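Desktop Intake and Refurbishing: Frequently Asked Questions
Stovis Computer Reuse, Fesville
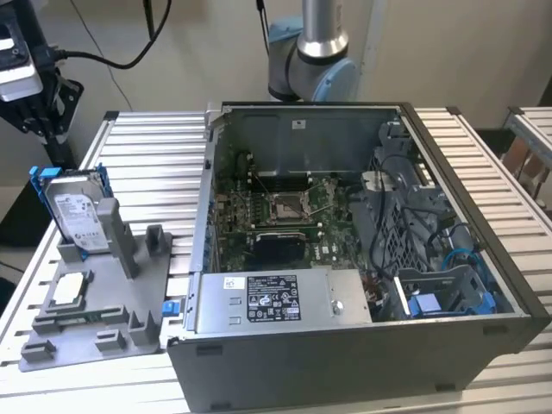 One reader of the previous version of this page wrote in that it covered drop-off hours in detail and never said what happens to the data, or whether a machine that won't start is worth bringing in. Both subjects are now covered, and the sections on memory and processors have been expanded.

Last revised 18 Apr 2022

GENERAL

What equipment do you accept?
Desktop computers in tower, small form factor and all-in-one formats; laptops; flat-panel monitors; wired keyboards and mice. We do not accept CRT monitors, printers, copiers, or uninterruptible power supplies. Loose parts are accepted if they are in antistatic bags.

Does the computer have to work?
No. Non-working desktops are accepted on the same terms as working ones. Attach a note with the symptom if you know it. "No power," "powers on, no display," and "restarts under load" are all useful. "Broken" is not.

Is there an age limit?
Desktops must use DDR3 memory or newer. Older units go straight to recycling and are subject to the handling fee listed at the counter.

Can I bring a machine that is missing parts?
Yes, if the case, motherboard and power supply are present. A missing drive, memory or processor does not disqualify a unit. Please replace the side panel before transport.

DATA

What happens to my hard drive?
Drives are removed at intake and logged under the intake number. Hard disks that pass a surface test are overwritten in full with a single pass and read back to verify. Solid-state drives are erased with the drive's built-in secure erase command. Any drive that fails either procedure is shredded.

Can I keep the drive?
Yes. Remove it before drop-off or ask at the counter. Removal at the counter is free for desktops. All-in-ones take longer and must be left overnight.

Do you issue a certificate?
On request, and only at the time of drop-off. The certificate lists the drive serial number, the method used and the result. It cannot be issued later for a drive that was not logged by serial number.

My drive is encrypted. Do I need to decrypt it first?
No. You do need to sign the machine out of any account that locks it to an owner. Firmware passwords should be cleared or written on the intake form. A board with an unknown firmware password is usually scrapped.

TESTING AND REPAIR

What is checked first?
Capacitors, connectors and the CPU socket are inspected by eye. The power supply is then tested on its own under load. A supply that is out of tolerance on any rail is replaced and not opened for repair.

Why do you remove the processor?
To replace the thermal compound and inspect the contacts. On boards where the pins are in the socket, bent pins are a common cause of missing memory channels and failed starts. The socket is kept covered whenever the processor is out, except while someone is working on it.

Can bent socket pins be fixed?
Sometimes. A pin that is leaning can generally be straightened under magnification. A pin that is folded flat or has broken off is not repaired here, and the board is recycled.

Which thermal compound should I use at home?
Any non-conductive paste from a known supplier. Clean both surfaces with isopropyl alcohol and a lint-free cloth, let them dry, and apply an amount the size of a small pea to the center of the processor. Do not reuse old paste or a dried thermal pad.

How long is the burn-in test?
20 hours, with memory, processor and storage loaded in turn. A unit that logs an error is pulled, repaired and started again from zero. After 3 failed runs it is broken down for parts.

Can I mix memory modules?
It often works and is not recommended. Mixed modules run at the speed of the slowest one. Registered and unbuffered modules cannot be combined. We ship matched pairs only.

Will a standard power supply fit my office desktop?
Check before buying. Many business desktops use a proprietary main connector or a non-standard case size. Compare the connector pin count and the mounting holes with the old unit, and confirm that the new unit's rating is at least equal to the old one.

BUYING A REFURBISHED UNIT

What is the Ding grade?
Ding is our cosmetic scale. Ding 0 has no visible marks, Ding 1 has light scratches, and Ding 2 has dents or a cracked bezel. The grade has no bearing on function or warranty.

What is the warranty?
3 months on parts and labor, return to bench. Batteries are excluded. Opening the case does not void the warranty. Removing the intake sticker does.

How many units are available?
Stock changes daily. The current list shows 193 desktops across the Fesville and Todard locations. Units can be transferred between the two on request, normally in two working days.

Is an operating system included?
Desktops ship with a Linux distribution installed. A Windows license is available at extra cost where the hardware supports it.

DROP-OFF

Do I need an appointment?
For up to five items, no. Larger loads must be booked through the form on the Contact page. The loading door at Todard does not take pallets.

Are you open year-round?
Both locations close for stocktaking during the last two weeks of December. Items left outside during the closure are not logged, and no data certificate can be issued for them.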